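The Rack by the Register Wants Your Small Change

By Conall Horgan
2019-12-16
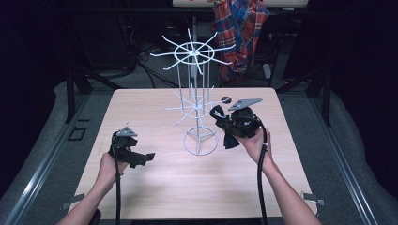
A white wire spinner rack with two tiers.

I bought a birthday card in July for a man I haven't spoken to in four years. I did it because the card was at the register and my hand was already out. It cost more than the coffee I had come in for. It is still in a drawer, and the man has had his birthday.

Shop owners call this the impulse buy, and the trade magazines write about it with a kind of reverence. A small shop, they say, lives or dies by what sits within arm's reach of the till. Key rings, lip balm, seed packets, little tins of mints with a joke on the lid. I have read a good deal of this advice over the past few months and I don't believe most of it.

Take the figure that gets passed around at every small business evening in Wodstead. A store that puts a display by the register, we are told, will lift its takings by 30 percent. I asked the woman who runs those evenings, Geetha Hegde, where it came from. She was good enough to look. It came from a slide, and the slide came from a company that sells displays. Which shops? Over how long? Were they busy already? The slide doesn't say. She has stopped using it, to her credit, but I heard it again two weeks later from somebody else.

My friend Elango Kurup keeps a hardware store on the east side of town, and he let me go through his books for the year. He had put in a card and trinket display at the front on the advice of a consultant from Mesta. The display and its first load of stock cost him $757. Over the following twelve months it took in $647. That is what customers paid, before you take out the second order, the items that walked off in people's pockets, or the hour a week his nephew spent straightening it all up.

The consultant's answer was that the display had value beyond what it sold. It made the store feel lively. It gave people something to look at while they waited. I'm wary of any product whose benefits move somewhere else the moment you try to measure them. If it's there to make money, we can check. If it's there to cheer people up, a chair would do that, and Elango's customers have been asking for a chair for years.

I can hear the objection, since Ajith Iyer made it to me over lunch, loudly. He ran a gift shop in Costau for a long time and he swears by the front counter. He says a hardware store is a bad test. People go to a hardware store for a hinge. They go to a gift shop to be tempted. Fair enough, and I'd take his word over a slide. But he also told me he never kept separate numbers for the counter. He knew it worked because he saw people pick things up. I see people pick things up too. Then I see them put the things down again in the wrong place.

There's a bigger question under all this, and it's about who carries the risk. The supplier gets paid when the box ships. The consultant gets paid for the visit. The shopkeeper is the one left with 209 key rings bearing first names, most of them Trevor. When the advice fails, he is told he chose the wrong key rings.

I don't want to ban the front counter. Some of what gets sold there is useful, and I have been grateful for a pack of batteries on a bad evening. I would just like somebody to show their working. A shop owner thinking of spending that kind of money should ask for names of stores, call three of them, and ask what's still unsold.

Elango has moved his display to the back, next to the paint. He says sales are about the same. He's thinking of using it to hang work gloves.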